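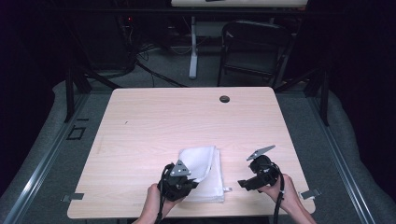
Slide 1. Folding station, two hand-held grippers, one cloth.

Leave it up while people sit down. Don't talk over the door.

Hello, thanks, I'm Liya Tilahun, I look after the working rules for hand-held gripper sessions at Nidside. Dorin Sârbu was meant to do the second half, he's stuck at Nellis, so you get me for all of it. Questions at the end please, except if I've lost you completely.

What the talk is: the house rules we use when people fold, sort and pack with grippers in their hands. Where they came from. Which ones we got wrong. One we still argue over.

What it isn't: a talk on robot arms. Arms have proper standards, cages, stop buttons, people whose whole job it is. A person holding a gripper falls between two stools. The safety sheet for the arm doesn't fit, the one for office work doesn't either. We had neither for the first stretch and it showed.

Slide 2. The one page

Read out the heading only, they can read the rest.

Our rules fit on a page. The first draft was Irina Ciobanu's and it ran to 57 items. She'd collected every single thing that had gone wrong plus everything anyone was cross about, incl. mugs. All fair. No operator read past the first side. We cut it in April, hard, and what's left is under 4 headings: table, cables, hands, cloth.

(pause, let them copy the headings down)

Slide 3. Table

Go back to slide 1 here.

Table clear before the start. Only the thing being folded in the work area. Phones, pens, tape rolls go on the other table or in a pocket, I don't mind which.

Marks on the top. Small ones get wiped or written down, we don't stop a session for a smudge. But write it down!! Filippos spent a whole afternoon on a speck he thought was a fault in the recording and it was on the table. Two words in the log would have done it.

Clamps checked by hand at the start of each shift. Push on the table, does it move, no, carry on. That's the whole test. We used to have a form for it and the form got filled in at lunch for the whole day.

Floor tape: if tape marks a spot then the thing stays on its spot. Don't lift tape to tidy up. If you don't know what a bit of tape is for, ask before you pull it.

Slide 4. Cables

This is the section people skip so slow down.

Each gripper has its cable coming back past the wrist. Look at the right hand in the picture, cable comes over the side of the gripper and down past the hand, there's a little tie round it near the wrist. The rule is: cable runs back towards the operator, never across the cloth. Enough slack for a full reach to the far side of the table. Try the reach before you start, both arms, all the way out.

Not tied to the person. Someone always asks. A tie on the cable is fine, a tie round your arm is not. You must be able to put the thing down and walk off.

Cables on the floor behind the station, different matter. Keep out of where people walk. Ours are not pretty there, I'll say it before Przemysław does. The rule says walkway, and the far side of the table isn't our walkway, but I'd like it to be stricter and it's on the list for the next version.

Slide 5. Hands

Put down before you step back. Both of them. Don't turn round holding one.

Never fix a gripper while it's in the other hand's reach. Sounds daft, everyone has done it.

The idle hand. OK so this took the longest to write. When one gripper is working on the cloth, where does the other one go? First version said "hold it away from the work". So people held it up by their shoulder, arm aching in minutes, and then they came back in late and fast for the next fold. Second version said rest it on the table, then you got a knock each time.

Now: near the cloth, clear of the cloth, bare table in between. Like on the slide, right hand. Left one is over the fabric, right one is off to the side. No distance given. Filippos wanted a distance. I said who is going to measure it, he said fair enough, though he brings it up still.

Breaks. 6 folds and then set down, shake out, look at your hands. Not a long break. People hate it at first because they've got a rhythm. Keep it in anyway. Sore wrists come in slowly and by the time somebody mentions it they've been putting up with it for ages. If it hurts you stop and nobody asks you for the count.

(if short on time skip to slide 7)

Slide 6. Cloth

Same start every time or say that it isn't. If the task sheet says flat then flat.

Tags. Big topic, bigger than you'd think. Slide 1 again, small white tag sticking out lower right. Question was, do you tuck it in? Half the operators tucked, half didn't, and Onu (our partner on the sorting work) sent back a batch asking which was correct. Well, neither was written down.

Rule now: leave the tag where it falls. Don't tuck, don't pinch the cloth by it. If a task needs it tucked then the task sheet says so in so many words.

Hems the same. Layers a bit uneven at the edge, leave them be unless the sheet asks for neat. Don't go back over a fold to make it look nice for whoever watches later. I'd sooner have an ordinary fold done the ordinary way. And if you drop it, you dropped it, mark it and go on. Don't quietly start again.

Slide 7. What changed

Careful here, don't oversell.

We went through almost 300 session logs, before the one page and after. Przemysław did the reading, bless him. Notes about snagged cables went down a lot. Notes about tags went UP, which worried us untill we saw that people had simply started writing them down. Table notes no real change. Sore wrists, can't say, too few people and they'd also got new chairs at the same time.

So it is not a study. It's a page on a wall and one man reading logs. If someone asks for the numbers by site, we haven't split them, say so.

Slide 8. Argument we haven't finished

Who may stop a session. Nidside says anyone in the room. Landitora, when they took on our page, changed it to the operator and the shift lead. Their reason: visitors kept calling stop over nothing. Mine: the visitor is often the one stood where they can see the cable. Both pages are in use right now and I don't love that.

Ask the room for hands up, anyone or named people. Dorin wants to know the split, write it down for him.

Slide 9. If you're writing your own

Watch a whole shift before you write a line.
Write it with the people holding the grippers, in the room, not sent round after.
One page. If something goes on, something comes off.
Put a date on it so old copies can be binned. We had three versions up at Nellis at one point, same wall.
Words a new starter knows. "End effector" came out on day one.
Pick who changes it. Ours is me, Irina when I'm away.

Copies of the page by the door, take one, cross bits out. If you run something like this and your rules are differnt please come and find me at the break.

Questions. Likely ones:

Gloves? Not in ours. Grip slips.
Left-handers? Same rules, swap sides on the sheet, the cable reach test matters more.
Can we have the long version? Yes, ask Irina, she kept it.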